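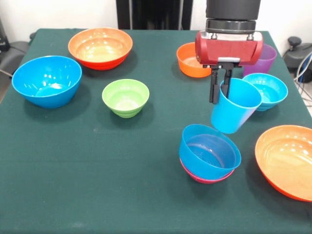

4. Wear in the printed gearboxes

Figure 2. Robot arm above a table with plastic bowls and a blue cup.

We now come to the part of the work we enjoyed most, which was taking gearboxes apart. The Wultholm gearbox is a small planetary unit with a printed sun gear, three printed planets and a printed ring, and anyone with a desktop printer and a free evening can build one. Small arms are one class of machine where a cheap, light reduction stage would be welcome, and camera sliders and turntables are others. A gearbox that costs next to nothing is only useful, though, if it keeps its accuracy long enough to be worth installing, and we found very little published on that point for parts made at home.

4.1 Test setup

We printed 54 gearboxes from the same files, half in plain Skaltel filament and half in the Skaltel blend with added nylon. All of them were printed flat on the bed with the teeth facing up. Each gearbox was bolted to a Buschmann stand, driven by a small stepper motor, and loaded with a weight on a short lever. The motor swung the lever back and forth without a break until the unit had logged 400 hours or had failed, whichever came first.

Within each material, the units were split into three equal groups. The first ran dry. The second got a thin coat of Plerkum grease when it was put together and nothing after that. The third got the same coat and was then opened, wiped clean and greased again partway through the run. Opening a unit means removing the ring, so we took great care to put every planet back in its original position (a dab of paint on one tooth makes this easy, and we wish we had thought of it during the pilot runs!).

Play at the output was measured with a dial gauge resting on the lever, with the motor held still. We pushed the lever gently one way, zeroed the gauge, pushed it the other way and read off the travel. Pavithra Lobo and Sevim Karabulut each took every reading separately, without seeing the other's notes, and we used the mean of the pair.

4.2 What the teeth looked like

The dry units were a real surprise. We had expected even wear over the whole face of each tooth, and what we found was a narrow polished band near the tip, with fine dust packed into the root below it. On the sun gear the band was always wider than on the planets. This makes good sense, as each sun tooth meets all three planets on every turn and so works much harder than its neighbors.

Grease changed the picture completely. In the greased units the layer lines from printing were still easy to see under a hand lens, even on the sun gear. The Plerkum grease had turned gray with fine particles, but it had stayed on the teeth. Regreasing cleared the particles out, and the regreased units came through with the least play in both materials. The gap between one coat and two was small, however, and for most builders we think a single generous coat at assembly will do very nicely.

4.3 Play over time

Play did not grow at a steady pace. It rose quickly at the start, while the rough spots left by the printer wore down, and then settled into a long, nearly flat stretch. We find this a very encouraging result. A builder who runs the gearbox in before measuring it, and then corrects for the play in software, can expect that correction to hold for a good while.

The nylon blend had more play than the plain filament at first -- it is softer, and the teeth give a little under load -- but it lost less material as the test went on. The one sudden failure came in the dry, plain group, where a planet split along a layer line at hour 109. Josefien De Smet cut the broken planet in half and found a gap between two layers close to the bore. We suspect a brief jam in the filament feed, although we can't rule out damage from pressing in the pin.

4.4 Limits of the test

All of our runs used a single load and a single speed, in a heated room. Hard stops and knocks were left out, and we would love to see someone try them. The shape of the teeth was also fixed throughout. Liesbeth Van Beek has drawn a version with a wider root, and the first prints mesh smoothly, but they have not yet been run under load and are not included in the results in Section 5.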